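Renata Mazurek on floors, polish and knowing when to stop

Spoke to Renata in March, over tea, at the back of the Baran showroom. She looks after the floors at Vindgate. Notes tidied up a bit.

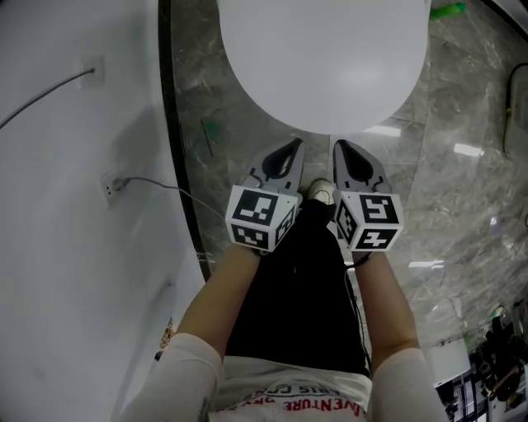 ## "Everyone uses too much"

Renata learnt the trade from her aunt, who did school halls. "She'd tip the tin and I'd get shouted at for how much came out," she says. "A thin coat. Then wait. Then another thin coat, if it wants it."

Waiting is the bit people skip. She gives each coat 30 minutes longer than it says on the tin, more in winter. "You walk on it early, you'll see your own feet in it till summer."

Worst job? A dance hall in Grolis. Fifteen years of wax, one layer on top of the next, brown as gravy round the edges. It took her over two weeks to get back to the boards. "I was on my knees with a scraper. Radio on. I quite enjoyed it, dont tell them."

## Machines or hands

She has a buffer, an old Eltis, and won't swap it. The corners she does by hand with a bit of blanket – always wool, never the fluffy cloths, which she says leave bits.

What about shine? She pulls a face. "People ask for shine like it's the same as clean. I've seen shiny floors you could grow potatoes in."

For anyone doing thier own at home she says sweep first, every time, then go over it with a barely damp mop. No vinegar. Felt under the chair legs.

She had room 333 to finish before five, so we left it there. The tea had gone cold anyway.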